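Clamus Folding Work Table: Review

Filed under: Furniture and Fittings
86 shares | 2 comments

The Clamus is a long rectangular table intended for shared workrooms, teaching spaces and community halls. It is made by Kilov and has replaced the firm's earlier trestle range, which many institutions in this country will still have in their store rooms. The present review follows a full term of use at the Ostilside Centre, where tables are set out and put away several times a day by staff and by visiting groups.

Delivery and assembly

The table arrives flat in a single carton. The legs are already fitted, and the only work required on arrival is to attach the four feet and the locking bar. The printed instructions are clear, although the drawing for the locking bar shows it the wrong way up. A corrected sheet is said to be in preparation. Two people can have a table ready for use in the time it takes to boil a kettle. One person can manage it alone, but the top is heavy and we would not advise it on a stairway or a polished floor.

The carton itself deserves a word of criticism. It is closed with a large amount of tape and filled with loose foam pieces, which had to be swept from the entrance hall after each delivery. Kilov does not at present offer to take packaging away.

The top

The standard top comes in brown, grey or off-white. The Centre chose brown for most rooms, on the grounds that it shows fewer marks, and this has proved to be the case. Tea, poster paint and felt-tip pen were all removed with a damp cloth. Wood glue was more stubborn and left a dull patch on one table, which remains visible in low evening light. The maker warns against the use of scouring pads, and a short test on the underside confirmed that the warning should be heeded.

The corners are gently rounded. This was welcomed by the groups that bring small children, and also by those responsible for the paintwork in the corridors. The edging has stayed in place on every table except one, where it lifted by a small amount near the leg and was pressed back without difficulty.

Stability

A folding table is usually judged by how much it moves, and here the Clamus performs well. With the locking bar engaged there is very little sideways movement, even when somebody leans on the far end. Sewing groups, who are perhaps the most demanding users of any table, reported that the surface remained steady at full machine speed. Without the bar the difference is considerable, and we would suggest that a notice be fixed to the underside of each table as a reminder.

Items clamped to the edge held firmly. The rim is deep enough for a modest bench vice, but wider clamps meet the steel rail beneath and will not close fully. Any centre that relies on large clamps should measure them before placing an order.

Storage

Folded tables may be stacked flat or stood on the matching trolley, sold under the name Rey. The trolley is well made and turns easily, but it is costly, and its brake is placed low down where it is awkward to reach. Stacking flat is perfectly acceptable where space allows. Felt pads should be placed between the tops, as the feet will otherwise leave faint scratches.

Noise is a minor drawback. The legs close with a sharp report which can be heard in the next room, and those who manage quiet spaces – reading rooms in particular – may wish to arrange their timetables accordingly.

Cost and guarantee

The Clamus is dearer than most folding tables of its size. Against this must be set a guarantee that covers the hinges and locking bar as well as the top. One hinge was replaced under its terms in June, and the new part arrived promptly, with the correct screws enclosed.

Verdict

The Clamus can be recommended to any institution that moves its furniture often and expects it to last. Smaller bodies that set out a table once a month may find that a cheaper model serves them equally well. The trolley should be tried in person before purchase.

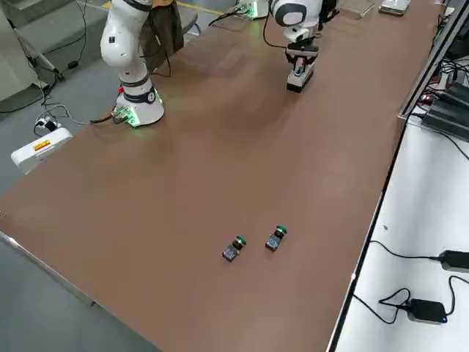

Ostilside Reader wrote that the hinges on their own tables had needed a drop of oil after the first winter, and asked whether the grey top marks as easily as the off-white one, which their hall had been obliged to cover with cloths.

Related reviews
Stacking chairs for small halls
The Kilov trestle range, revisited
Door wedges and floor stops compared
Noticeboards: cork or felt?

This site uses cookies to remember your preferences. By continuing to browse you agree to their use.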